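# Omex round wooden bowl: review after five months of bench use

Bought as a set of two from the Climdale catalog, together with a can of their hard-wax oil. One bowl went to the kitchen, the other to the bench, where it holds small soft items and gets picked up, filled and emptied many times a day. Most of what follows concerns the bench bowl. The kitchen bowl is covered briefly under finish.

## Construction

Turned from a single blank, as far as I can tell. I found no glue line under a loupe on either piece. The Omex leaflet gives no species, only "light hardwood." The grain is tight and even, and the color has stayed pale on both bowls.

The weight is 600 g for the bench bowl. The kitchen bowl came out 12 g heavier on the same scale, which is a reasonable spread for turned stock and makes no difference in the hand.

The wall is thick by current standards. People who like a thin, sharp-edged bowl will find it clumsy. I wanted something that stays where it is put, and the mass does that on a bare tabletop without a pad.

## Base and stability

The foot is a shallow turned ring. On arrival one of the two rocked slightly on a flat reference plate. Five minutes on 180-grit paper taped to glass corrected it. For a product at this price the foot should be flat out of the box, and I have marked it down for that.

Tipping resistance is good. Pressing straight down on the rim with a fingertip lifts the opposite side only with deliberate force. In ordinary use, with items dropped in from hand height, the bowl does not walk.

## Interior

The floor is the best part of the design. It blends into the wall with a wide radius and no step, so a cloth reaches everything in one wipe. Felt fluff and foam dust come out with a dry brush.

Tool marks are minimal. Under a low side light I could find a slight ridge at the center of the kitchen bowl where the turner finished the cut. The bench bowl has none.

## Finish

Factory finish is a thin oil, matte, with no smell after the first week. It is adequate for dry contents and marginal for anything else. The kitchen bowl held lemons and onions, and the grain had raised on the floor by August. I sanded it at 320 and applied two coats of the Climdale oil, leaving it overnight between coats. The surface has been stable through 51 washes by hand, logged on a card by the sink. The bench bowl has never been washed or re-oiled.

No checks or cracks on either. Do not soak them.
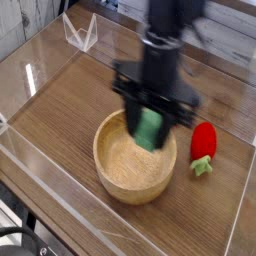

Rim profile matters more than I expected when I ordered. A narrow rim dents the first time something hard lands on it, and a dent on the edge catches fabric. The Omex rim is thick and fully rounded, and soft goods such as the green block or the felt strawberry have nothing to snag on when they go over it. The pale wood also helps in practice. Mint green and bright red both stand out against it, more so than on the medium-brown tabletop, and a piece left in the bottom is hard to miss. The faint circular grain on the floor is too quiet to confuse the eye.

## Compared with the Čierny bowl

The Čierny is the obvious alternative, and I used one for a year before this. It is darker, lacquered, and noticeably lighter. The lacquer resists moisture better than the Omex oil, but it chipped at the rim and a chip in lacquer cannot be spot-repaired. The Čierny also has a flat floor meeting the wall at a fairly tight corner, where lint collects. Its foot was flat on delivery.

For wet food, I would still choose the Čierny. For dry storage and handling, the Omex.

## Ordering notes

Climdale ships the set in molded pulp with no plastic. Mine arrived on a Thursday, undamaged. Single bowls are available through Histavbridge, but their listing shows an older version with a squarer rim, so ask before paying.

## Ratings

- Construction: 5/5
- Base as delivered: 3/5
- Interior shape: 5/5
- Factory finish: 3/5
- Rim: 5/5

Recommended for dry use. Check the foot on a flat surface the day it arrives; Climdale's exchange window is 12 days.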